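Long one today, friends, so put the kettle on. The Codiddale robotics club is back for the year and I have Thoughts, most of them happy ones.

For anyone new here — I help run the Tuesday group at Hawthorne, mostly Years 9 and 10, a couple of younger siblings who were only meant to be waiting for a lift and now won't leave (we love them). This term's project is grocery picking. An arm, a gripper, a table of shop items, and seven weeks to get it sorted before Sarnero in April.

The Sarnero rules came out last week and they're kinder than last year's. You get 300 seconds on the clock, two restarts, and the items can stand as close together as the judges fancy. That last bit caused some groaning, I can tell you. Everyone can pick up a lonely bottle in the middle of a table. Picking one out of a crowd without bowling over its neighbours is a whole other afternoon.

We've split into two crews. One has the planning code, which they've named Skutoser after a long and very silly argument I wasn't allowed to vote in. The other has the gripper and everything to do with fingers, padding and how hard is too hard. They swap at the halfway mark so everybody gets a go at both, and I'm already hearing negotiations about who'd rather not.

Silvia Hájek came by to look over the grasp code and was so patient with them. She asked the kids to draw where they thought each finger would end up before running anything, on paper, in colour, and then compare it with what the wrist camera showed. What a lovely way to teach it! I've pinched the idea for my own maths classes.
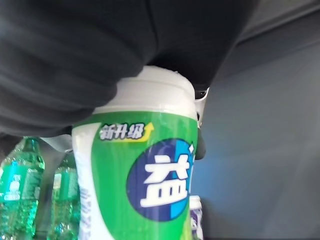

The crew's favourite argument at the moment is whether to come in from the side or straight down over the lid. Side gives you a nice firm hold but you need a gap for the finger. From the top you need less room, only then you can't see much past your own gripper. I've heard good cases for both and I'm staying neutral, officially.

Seven kids have signed up so far and there's room for more, so if you've got a young one who likes taking things apart, send them along. No experience needed, closed shoes please, and bring a snack — we run late more often than I'd like to admit to their parents.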